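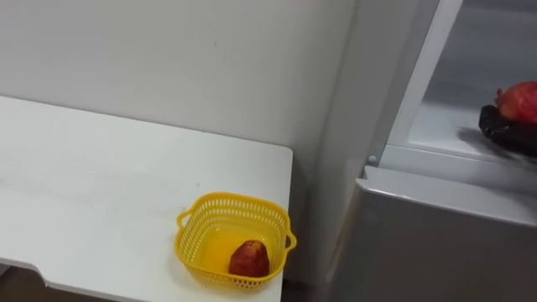

Can I keep a basket of fruit in the refrigerator without taking up a whole shelf?

A small one with open sides will do it nicely, and you can lift the fruit out all together when it's time to wash or share it.

Ukura Small Fruit Basket, Yellow

We've been selling the little Ukura for 3 years now, and I still get a bit of a lift every time a new carton of them comes in (it really is a very cheerful yellow!). It's plastic, small and more or less square, with lattice walls that let the air move through and a solid floor so that nothing drips on your shelves. There's a curved handle on each of two opposite sides, so you can carry it from the table to the fridge with both hands, which is how my grandmother carried everything.

Strawberries are what most people buy it for, and I'd say don't pile them too deep, the ones at the bottom will thank you. It's also lovely for plums, for garlic, and for the play kitchen, where Menaka Majumder in our shop tells me her two have claimed hers for good.

Wash it by hand in warm soapy water and go around the holes with a soft brush.

Item 628. Sold singly or in packs of 4. For orders of 100 or more, please write to Dinesh Bandara at our Darkholm store. The matching Wondska liner will be back in September.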